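2nd April, Senska line, stem cell

Ran the silk roses again, 215 on the sheet. Afia Tetteh on the bench next to me, she used to do all the wrapping by hand and now mostly feeds and checks. Says her wrists are better, misses the chat. Fair.

Bendy stems still the worry. Kink low down, want the fingers below the leaves.
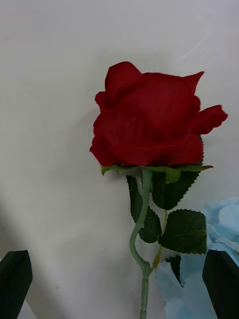 Staffing

Hsiao wants 4 on the bench from January, was 7. Told him checking isnt nothing, somebody has to look at every head. Rota to be talked over with the bench first, not after.

Petal check: fluff and loose threads go to Afia, she's quicker than the Platora software. Ask if she'll teach the lates. 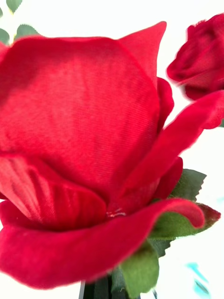
Red head, close up. White fleck in the fold near the middle.

To do: ring Irkura re finger pads, fix teh bench stool.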